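Ticket 190 – Flernthorpe kitchen, prep table
Opened by: Rajitha Howlader
Priority: low

Green tray keeps ending up as the catch-all. Need the table clear for Monday. Cloth, brush and both bigger bowls are out on the wood again, tray still at the back.
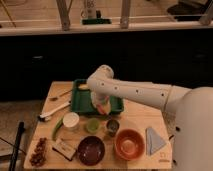 Update 2 – Gayan Talukder
Moved brush + cloth to the sink shelf. Bowls stacked, maroon one on the bottom. Chili back in teh fridge. Lidded pot stays in the tray for now – will relabel tomorow. Leave ticket open pls.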